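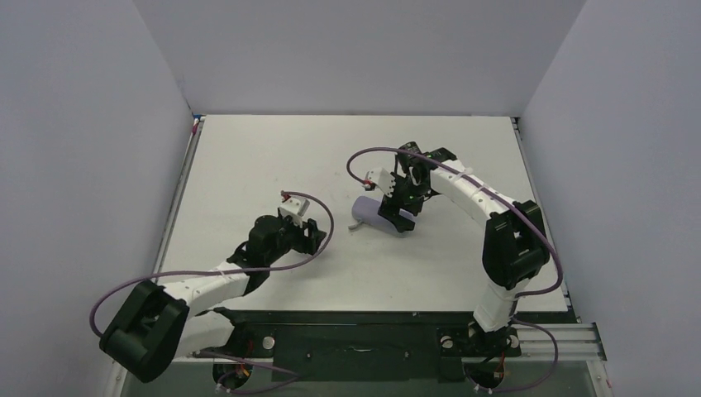
4.2 The Drornell kit in bimanual work

We bought the Drornell two-arm kit in April with our own funds, and we should say at the outset that we grew rather fond of it. The arms arrive with grippers, wrist housings and a walled table, and the vendor's software, Flirkum, handles recording and playback. Over the review period we logged 1207 episodes of household tasks, of which 361 needed both arms on the same item at once.

Those shared-item tasks were, to our minds, the fairest test of what a small lab would be paying for. One gripper has to keep a long, thin thing steady while its partner brings cloth to it, and a little slack in either wrist soon shows. The cables deserve a word as well. They are generous in length, and we'd gladly have traded some of that for a clip or two along the forearm.

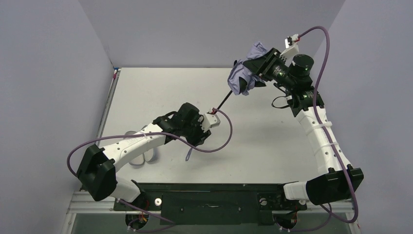 Figure 3. Left gripper on the lower part of a long tool, right gripper holding the cloth at its upper end.

Setup took us about 215 minutes, including a long lunch.

Comments (3)

Kulsoom Sethi: Lovely to read a review with the episode counts in it. Did you try the Clengate fingers?

Faisal Sandhu: We have the same kit at Soomro and I'd second the point on cable clips!

Kulsoom Sethi: Velcro works fine, Faisal.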